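Chapter 3
Trays, Baskets and a Bare Table

Jul 11, 2018
By the author of the Pladum Home Workbook

I learned to tidy a kitchen from the wrong end. For years I bought containers first (big ones, little ones, ones with lids that fit nothing) and then went hunting for things to put in them. If you worked through the last chapter you've already emptied one drawer onto the table, and you're probably looking at the pile right now and wondering why you listened to me. Stay with it! This chapter is where the pile gets smaller.

We're going to work with two kinds of holder, a tray and a basket, and with one flat surface. I like a tray for things I'm still deciding about. It's shallow, so nothing can hide in it, and when supper needs the table I can lift the whole mess and carry it off. A basket is for things that already know where they live. I keep mine at the back, against the wall, with the tray out front where my hands are. 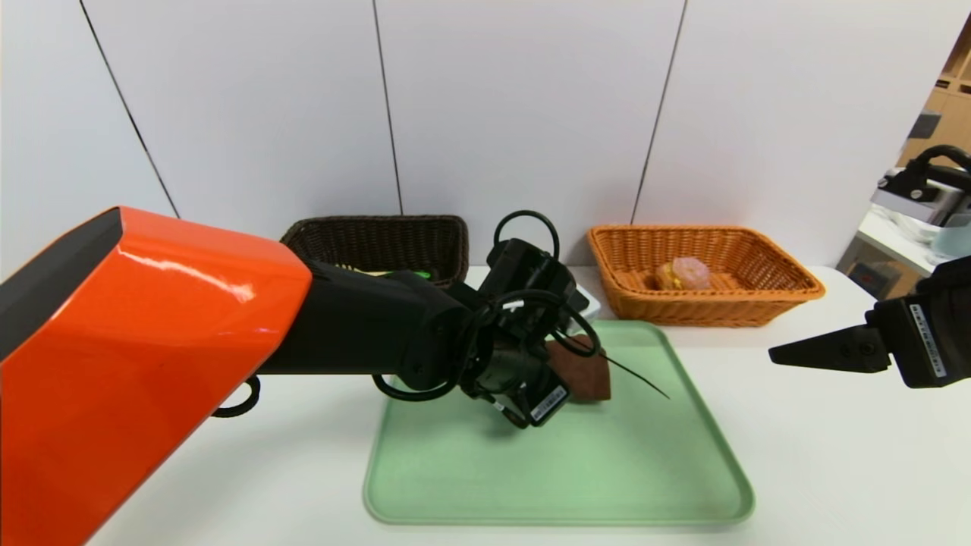

How many baskets should you start with? Two is plenty for one drawer's worth of stuff. Put what you use at the stove in one and what you use at the sink in the other, and leave anything else on the tray until you've finished.

I taught this to a group in Wendadgate a few summers back, and the argument we had over wicker took up most of the morning. Half the room loved it. The other half said crumbs get down in the weave and you never see them again, and they have a point. I line mine with a folded dish towel and shake it out when I think of it, usually when I'm putting off something worse. Plastic wipes clean faster, so that's what I want under anything that might drip, and a sponge always might.

Now for the table itself. Before you sort, clear a patch about as wide as your two arms and wipe it down. You'll want to skip this part. I skip it myself about half the time and then spend ten minutes shoving a butter dish back and forth. A plain, pale surface is easiest on the eyes, and small things like twist ties and corn holders show up right away. Set one thing down on the clear patch, decide where it goes, move it, then reach for the next.
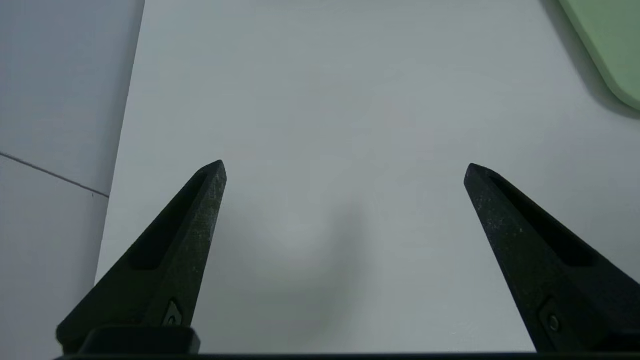

One thing at a time is too slow for me, wrote a reader from Bustamante after the first edition came out. I grab a handful, deal with the easy ones, and toss the rest back on the tray. My drawer took me 50 minutes and it has stayed neat ever since, so I'm not changing.

Fine by me! Fifty minutes is a good time for a full drawer, and the handful method works if you're honest about what "easy" means. Where it goes wrong is with the long tools. Ladles, spatulas, whisks and the like tangle with each other, and a handful of them comes up as one big knot. Those I still pull out singly and lay down flat, all pointing the same way, so I can see which ones are doubles. (I once owned three potato mashers. I don't even like mashed potatoes.)

Handle color helps more than you'd think. A bright tool is quick to spot in a crowded drawer, and it's the one your family will put back in the right place, since they can see where it came from. If a tool has a hanging hole, think about a hook near the stove before you give it drawer space. In the Prengate kitchen, where I tried out most of this chapter, moving the long tools onto hooks freed up nearly a whole drawer.
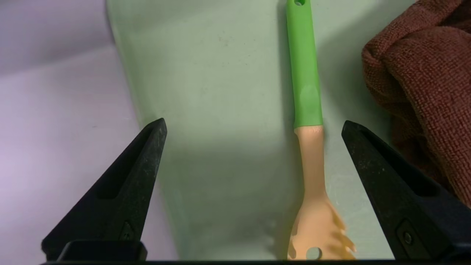
Fig. 3. Pasta server with a lime-green handle.

Get your tray and your two baskets ready before you turn the page. The first exercise begins with the long tools, and you'll need the table clear.

Last updated: July 2018

Contact the publisher | Copyright Pladum | Back to top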